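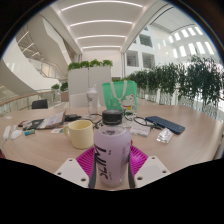
Mirnley open day: the atrium, the workshops and the long table
26/01/2018

I went up to Mirnley for the winter open day with Veerle Hoekstra and Maarten Goossens. The building is a shared office with workshops on the lower level, and it lets people in twice a year, once in winter and once in April. Entry is free but you have to put your name down beforehand. The list had 60 places and we got three of the last ones.

The bus from the station is the 30 and it stops opposite the gate. Drivers should know that the car park is for tenants only. You sign in at the desk, get a sticker for your coat and wait for your group to be called. Ours was taken round by Ineke Peeters, who has worked there since the place opened and answered everything we asked, including the dull questions about heating.

The tour starts downstairs. Kuipers, a bookbinding firm, has the largest workshop and had put out offcuts of cloth and board for people to handle. You could ask for a strip to take home. Next door is Drovero, who repair bicycle lamps and other small electrical things. Their unit is number 2709, although there are nowhere near that many units. The numbering was carried over from the old site and they never changed it. Maarten spent a long time there asking about a dynamo and we nearly lost our group.

After that you go up to the atrium, which was the part I had come for. It is bright and goes up several storeys, with dark grey carpet and a lot of greenery. Plants grow along the top of a tall white cabinet and on a low planter shelf beside it, and more of them trail along a glass railing. I had expected it to echo, but talking at a normal level was fine.
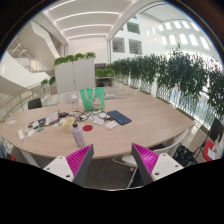 The big oval table in the atrium, with plants on the cabinet behind.

Ineke told us that the tenants voted for one big table in place of several small desks. You don't book a seat. People put their things down where there is room, and the only rule is that it gets cleared by the evening. There was a fair spread on it during our visit: papers in a clear plastic holder, a wallet, a keyboard, a mug, cables and earphones in the middle. The chairs don't match. I tried a black one and it was comfortable enough, though a bit low for me.

Veerle works from her kitchen table at home and wanted to know about sockets. There is power close by, but a long lead is useful if you sit on the far side. She also asked about drinks. Bottles and mugs are allowed as long as you use a coaster, and Ineke said people are fairly good about it.
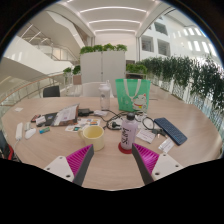 Bottle on its coaster, cables, and the green lucky-cat bag.

I liked the green tote bag with the white cat on it, one paw up and a yellow bell on its collar. I asked at the desk if they sold them and they don't.

We had ten minutes or so left over before the talk, which was given by Roos Dewulf from Braltasden, the practice that did the interior. She spoke mostly about light and where the glass came from. It ran over, and the sound at the back was poor, so sit near the front if you go. Tea afterwards was 10 minutes late but there was plenty of it.

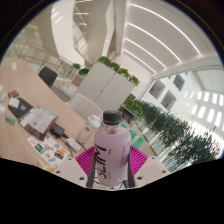 Whether I would rent a place there is another matter. The monthly rate is more than I pay now, and I would miss having a door to shut. For someone who mainly needs a laptop and some company it would suit very well. The light wood table is long enough to leave a cardboard box and a power adapter out and still have plenty of clear surface beside them. I would probably bring less with me than most people seem to — no sheets of stickers, for one thing — but it is good to know the space is there.

Veerle has asked to be put on the list for a trial day. The next open day is in April and names are taken at the desk or by post. Wear a jumper if you are doing the workshops, as the lower level is cold.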